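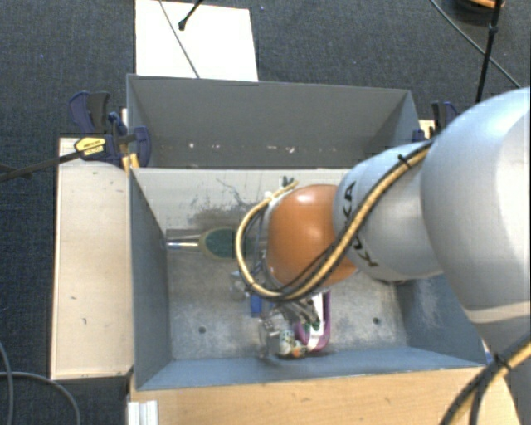 Let people be bad at it first

I have a soft spot for teaching a robot by remote control, and I'll defend it against anybody who thinks it's just a slow way to pick stuff out of a bin. Of course it's slow! My first 20 tries with a hand controller were awful. I kept coming in too steep, and anything near the wall of the bin might as well have been on the moon.

But my hands learned things I couldn't have written down. You come at a crumpled bag differently than you come at something stiff (I do, anyway), and you back off a little before you commit. I'd like the arm to pick that up from me, hesitation and all.

So it bugs me when people toss every clumsy run and keep the 12 pretty ones. I saved 161 runs in May and I'd keep nearly all of them. A fumble with a decent recovery teaches more than a clean grab, at least to my eye. And please, leave the bin messy. Scuffed floor, stuff leaning on other stuff, a big orange joint blocking your view right when you need it. Robots at work will get plenty of that.

Recent posts
Gestik controllers after 15 hours
Why I quit sorting the bin by size
Pludum or Drirnena for beginners?
Hand guiding hurts my shoulder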